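Home arm picks up small spur gears off a mat, but places them badly
Nyaga community help > Workshop builds > Arms and grippers
Posted September 1, 2025

nullholm_bench
I have been building a pick and place cell in the shared workshop at Nullholm since May. One arm, parallel gripper, one small camera at the wrist and another looking down on the table. The job is to take small metal spur gears from a dark mat and put them on a round plate with a hole in the middle. The fingers are printed, with a slot in each and a grainy finish straight off the machine. 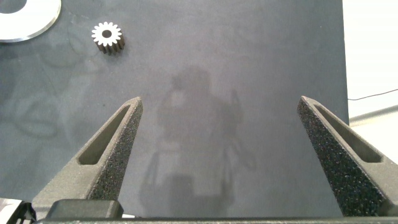
Picking works. The gear position comes from the wrist camera, the arm moves over it, the fingers close and it lifts. Over 99 attempts I had 7 missed picks, and I can live with that. Placing is the problem. The gear often ends up with one side raised, and when it is released it settles somewhere other than where it was sent. The error is not constant, so an offset does not remove it.

The second camera is fixed and its view is partly blocked when the arm comes in from the left. 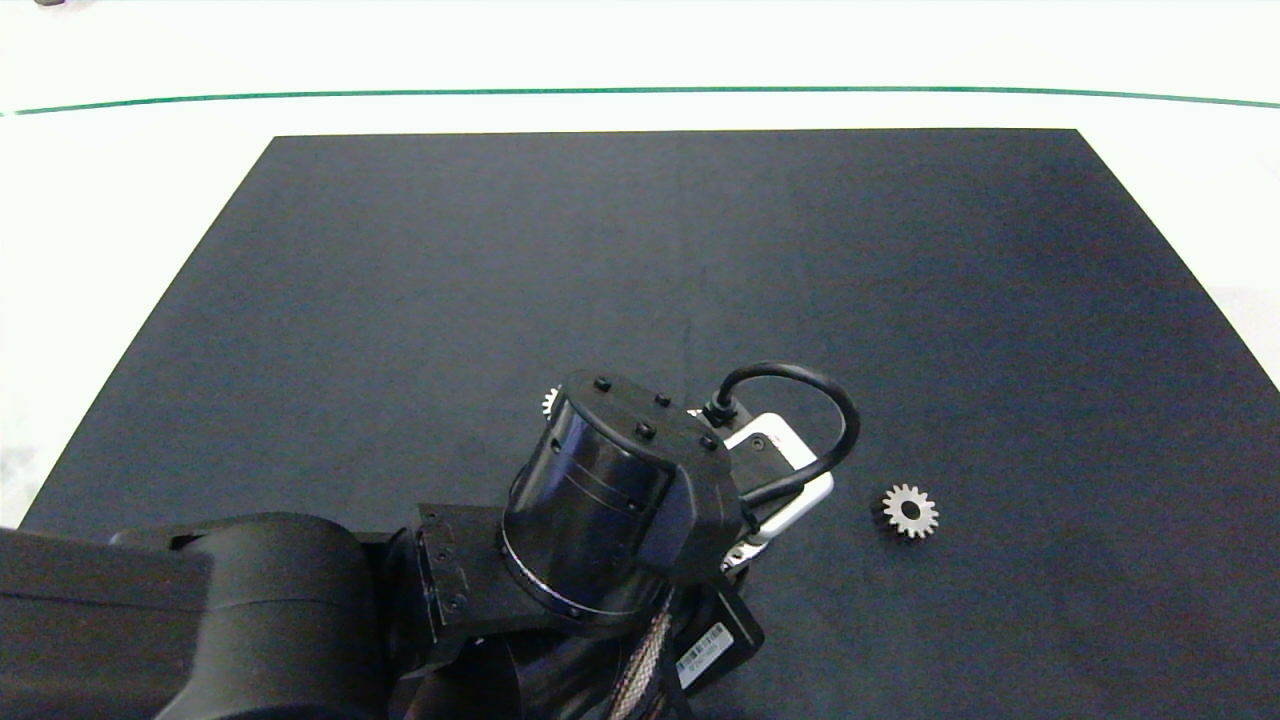

Overhead camera, gripper next to a gear on the mat.

Software is Irnano, stock settings apart from closing speed, which I cut to 30 per cent. That made no difference. Is this the fingers or the calibration?

sosik_user_south
Fingers, most likely. You are holding a short toothed cylinder between two faces. Depending on how the gear is turned when you close, each face meets either one tooth tip or a pair, and if the two sides differ the part rotates until it finds a stable grip. A rough face makes this worse: it catches before the gear has finished settling and holds it tilted.

I had the same fault on a Sosik gripper. What fixed it was a shallow vee in each finger and a small step underneath so the top of the gear sits square. Print the step separately and screw it on, as you will get the height wrong the first time. Sand the contact faces with 500 grit.

Also check that both fingers arrive together. Open the gripper fully over a bare part of the mat and compare the tips in the wrist view. Mine looked level by eye and were not.

nullholm_bench
Opened fully and checked. The tips look level to me.
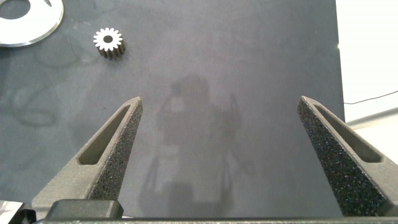 Wrist camera, gripper open.

I will try the vee. The slots may have to get shorter to make room for it.

oldlathe
Could be the mat. Put something harder down.

gantry_and_grease
The mat would affect picking more than placing. I would look at the release. If the gear is let go above the plate it drops, and any tilt becomes a sideways shift. Lower until it touches, open slowly, then retract straight up. Watch the rim as well: a gear released there can end up overhanging the edge, and then it will never sit flat.

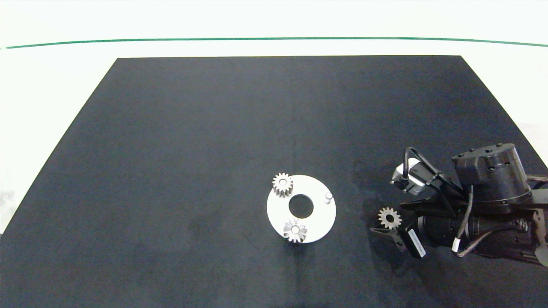
The height of the plate has to be taught separately from the mat. In Irnano that means a second work plane, and the default is to copy the first one, so look at the stored value before changing any hardware. Do the vee fingers afterwards if the tilt is still there with the gripper held still in mid-air.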